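## Half cans

I drink part of a can of cola in the afternoon and the rest in the evening. The interval is usually four to five hours. For a long time the second half was flat, and I put up with it. In November I started keeping notes, and the current procedure is the result. It covers cans only. Bottles have a cap and are a separate subject.

The stages that matter are the pour and the shelf.

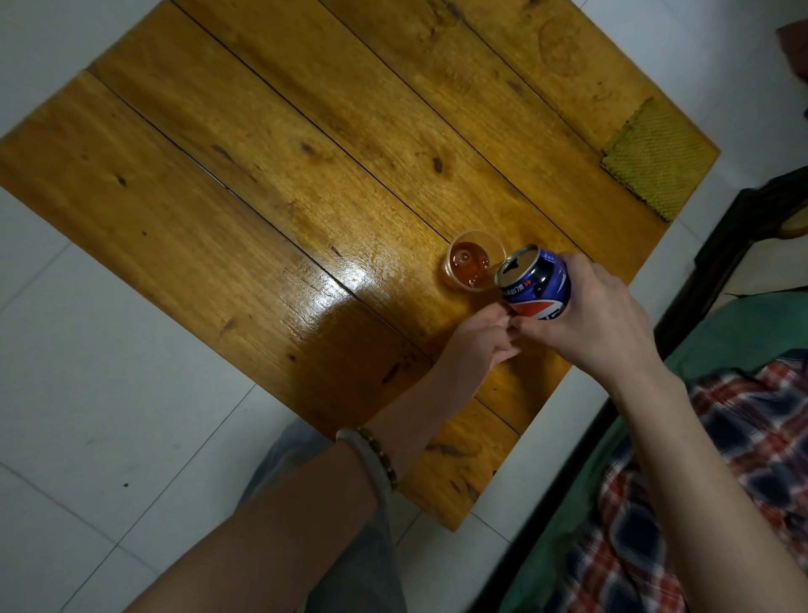
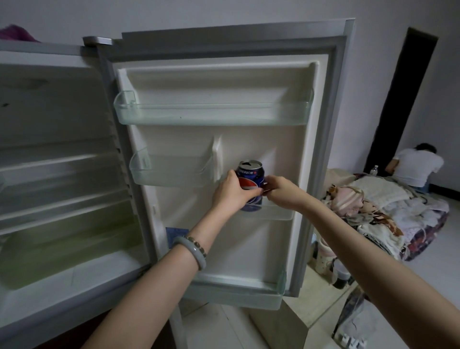 ### Losses during the pour

An unopened can holds its carbon dioxide under pressure. Once the tab goes back, the pressure is gone and the gas begins to leave the liquid. Some of that is unavoidable. The rest depends on how much the liquid is stirred up, how warm it is, and how much surface it has.

I used to pour into a tall glass from well above the rim, which produced a thick head of foam. The foam is gas that has already left. It also meant setting the can upright, waiting for the foam to drop, and tipping it again, and every restart sends a slug of air back through the opening and disturbs what is still in the can.

Changes made:

- Small cup, so that the portion is decided before the pour begins.
- Can opening kept close to the rim of the cup.
- Thin stream, one continuous tilt, no restart.
- Second hand at the bottom of the can. A full can is heavy at the base and tends to swing when tipped with one hand, and the stream gets wider when it does.

A typical can reads 374 g on the Zondell kitchen scale when full and 269 g after the first pour. I stopped weighing every can once the readings became boring. The scale is only useful here for checking that two cans being compared have had similar amounts taken out of them.

The headspace left behind fills with air and a little gas. A larger headspace means a flatter drink later. With a third or less poured off, the remainder is still decent in the evening. With more than half gone I finish it on the spot.

### Position in the refrigerator

Cold liquid holds more gas than warm liquid, so the open can should go back quickly. Which part of the refrigerator it goes to is a compromise.

Mine is a Dirness with glass shelves and clear bins on the door. With a thermometer left in a glass of water overnight, the rear of the lower shelf settled at 2 °C. The door ran warmer, as refrigerator doors do, and it varied more with use. On temperature alone, the shelf wins.

I still use the door. An open can on a glass shelf has nothing holding it upright, and I have knocked one over while reaching past it for a box of eggs. Cola gets under the shelf trim, dries, and has to be removed with a toothbrush. Taking the shelf out to do this takes most of an evening if you are careful with the clips. A door bin has a front wall, and a spill stays in a part that lifts off and fits in the sink.

Of the door bins, I settled on the shallow one on the right. The can is visible as soon as the door opens, it can be gripped around the middle, and there is no need to lift it high to clear the front. The bottom bin is long and would leave more room around it, but I forget things stored at knee height. The top bin is a long way up for something without a lid.

The door should be closed gently. A can standing in a door bin takes a small shock every time the gasket meets the cabinet. I tested hard closing against soft closing on two cans and could taste a difference, though I knew which was which, so the test is not worth much.

### Lids

Kyu-ri Joo lent me a set of snap-on silicone can lids, brand name Mindavby. They keep onion smell out, and that is a fair reason to own them. For carbonation I could not find an effect after one evening. The lid is not a pressure seal and lifts slightly at one side if the can is warm when it goes on. Plastic wrap with a rubber band performed the same. I have gone back to leaving the can open and eating fewer onions.

### The table

One side effect. Cans come out cold, collect condensation, and leave rings on varnish. My table is a Saarela plank model with a glossy finish, and the finish has not improved with use. Wiping within a few minutes leaves no mark. Left overnight, a ring stays. Rubbing with a dry cloth and a little mineral oil reduced one of them and did nothing for another, presumably because the water had got through the varnish. The seams between the planks also collect sugar. A damp cloth folded over a butter knife clears them.

### Notes

The log stands at 28 cans. Of these, the ones marked "flat" in the evening were nearly all cans where I had poured more than half, or had left the can out during dinner. Diet cola foamed more in the cup and I gave up comparing it with regular. Tonic water is next, when I have finished what is in the cupboard.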